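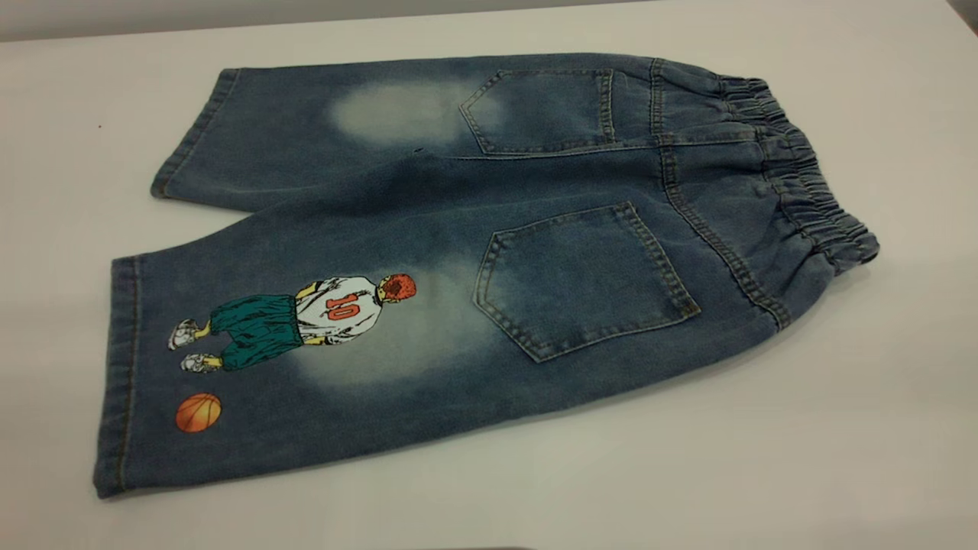
Do I need to know how to sew to apply?
Basic machine skills help, but we train every new hire on our own equipment during the first 2 weeks.

Trollis is hiring a part-time alterations assistant for our shop in Gukholm. We hem, take in, let out and patch everyday clothing for walk-in customers and for two dry cleaners in Trullau.

The work
Pinning and marking garments, unpicking seams, replacing zippers and elastic, pressing finished pieces, and writing up tickets at the counter. Saturdays are busy and mostly counter work. The rest of the week is quieter – mostly hems.

Hours and pay
Four shifts a week, 15 hours in total. Pay is weekly and starts with your first training shift. You also get free alterations on your own clothes.

What we ask for
Good eyesight for close work, with or without glasses. Comfortable standing for a full shift. Able to read a tape measure in inches and centimeters.

How to apply
Bring a short letter to the counter at the Tak building, ground floor, any afternoon before closing. No résumé needed. Trial shifts are paid and start on a Monday in June.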